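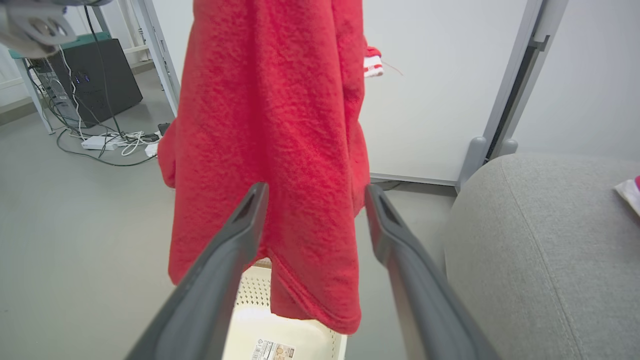
플리스는 찬물에 빨면 때가 안 빠지니 무조건 뜨거운 물로 돌려야 한다는 의견이 먼저 올라왔고, 아래에 그 글을 인용해 답합니다.

11월, 오후 9:40
글쓴이: Gevengate 수선모임 메일링 리스트 관리자

Re: [2559] 플리스 세탁과 보풀

> 작년에 산 플리스 집업이 목 둘레부터 뭉치기 시작했습니다.
> 세제는 Cuesta 액체형을 쓰고 건조기는 중간 온도로 돌립니다.
> 찬물로는 목때가 그대로 남아서 늘 뜨거운 물을 씁니다.
> 뭉친 부분을 되살릴 방법이 있는지, 보풀 제거기를
> 써도 되는지 알려 주세요.

순서대로 적겠습니다.

물 온도는 라벨에 적힌 상한을 넘기지 마세요. 저는 보통 29도 정도에 맞추고, 목때는 세탁 전에 중성세제를 조금 묻혀 손가락으로 문지른 뒤 10분쯤 둡니다. 칫솔은 털이 눌려서 쓰지 않습니다. 지퍼는 끝까지 올리고 뒤집어서 망에 넣습니다. 수건이나 청바지와 같이 돌리면 마찰이 커지고 수건 먼지까지 붙습니다. 섬유유연제는 뺍니다.

건조기가 이번 경우의 원인일 가능성이 큽니다. 폴리에스터는 열을 받으면 털 끝이 오그라들고, 한번 그렇게 된 부분은 원래대로 돌아오지 않습니다. 탈수를 짧게 하고 그늘에 널면 대개 하룻밤이면 마릅니다. 어깨에 자국이 남지 않게 굵은 옷걸이를 쓰세요.
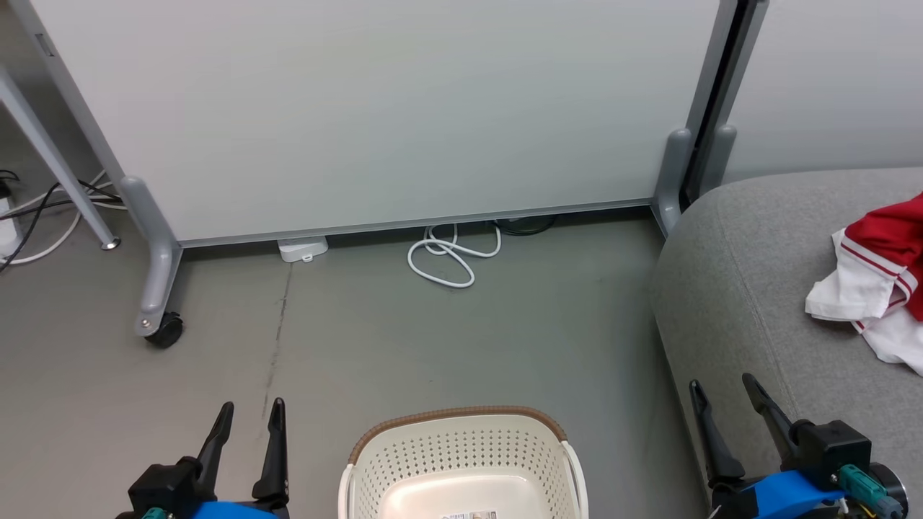 모임방의 이동식 화이트보드 아래쪽

이미 뭉친 털은 반려동물용 슬리커 브러시로 한 방향으로 살살 빗습니다. 완전히 마른 상태에서 해야 합니다. 한 번에 세게 당기면 바탕천에서 털이 빠지니 손목 힘을 빼고 여러 번 나누어 하세요. 저는 소매 한쪽에 57분이 걸린 적도 있습니다. 보풀 제거기는 표면이 짧고 매끈한 마이크로플리스에만 씁니다. 털이 긴 보아 원단에 대면 그 자리만 움푹 파입니다.

세탁 때 나오는 미세섬유를 물어보신 분도 있었는데, 저는 Britedano 세탁망을 씁니다. 구석에 모인 섬유는 물에 헹구지 말고 손으로 떼어 일반 쓰레기로 버립니다. 망이 꽉 차면 때가 덜 빠지므로 절반 정도만 채웁니다.

밑단 고무줄이 늘어난 옷은 이번 모임에 가져오셔도 됩니다. 폭 6mm짜리 고무줄은 남은 것이 있고, 10mm는 각자 준비해 주세요. 밑단을 전부 뜯을 필요는 없고 옆솔기 쪽을 손가락 두 마디만 열면 갈아 끼울 수 있습니다. 새 고무줄은 몸통 둘레의 80% 길이로 자르면 대체로 맞습니다. 바늘은 볼포인트로 가져오세요.

Cesar 지퍼 슬라이더를 교체한 경험이 있는 분은 이 글에 답장으로 호수를 적어 주시면 좋겠습니다. 제가 가진 5호는 헐거워서 두 번 다 빠졌습니다.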